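4.2 Following an artist in the Letetti app

Use this section to get alerts when a singer or actor you like has news, a new video or an interview. 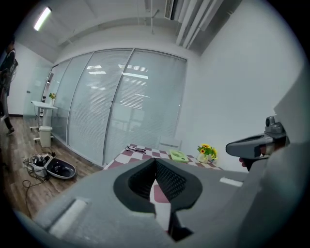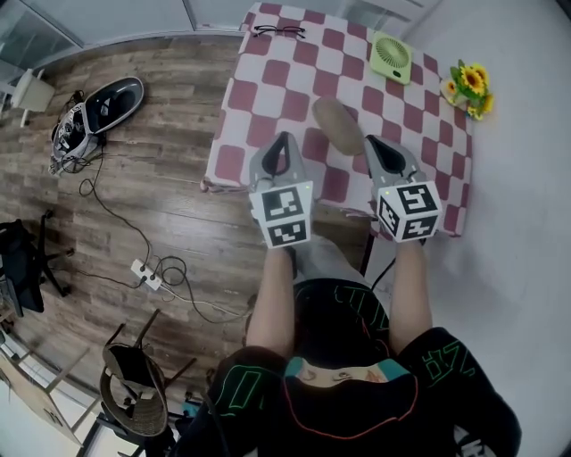 1. Open the Stars tab and type a name, for example Eirlys Ruddock.
2. Tap Follow. The star turns yellow.
3. Under Alerts, choose All news or Releases only.
4. Tap Save.

Note: You can follow up to 411 names. Older accounts opened before April keep their limit of 2000.

Caution: All news includes gossip items from partner sites. To hide these, switch off Rumours in Settings, page 2.

If no alerts arrive, sign out and sign in again, then see section 11.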